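Koech opens packing room for small gift orders

2024-05-02. Koech, the gift packing company, is pleased to announce that its new packing room is now open for small shops. The service is named Dindow and it accepts orders from 28 pieces. 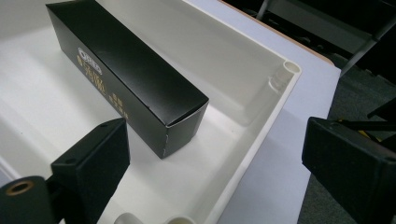
Dindow is made for shops that sell goods in fine boxes but have no space to pack them. Every order stays together in one tray until it is checked. A long black box with gold characters on the side, lying on a white plastic tray, is typical of the work, and on such a dark box even small wear at the end flap is easily noticed. "Our customers look at the corners first, so we look at them first also," said Jeptoo Laizer, head of packing.

Dark items receive the same attention, because marks are quick to show on a matte surface.

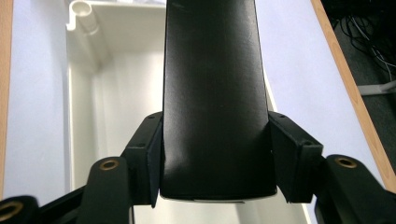 During the trial period, which began in October, the team packed 2,491 orders for two shops. Both have signed for one more year. Shops can now ask for a price by the piece or by the tray.

Contact for press: Wycliffe Kombo, Koech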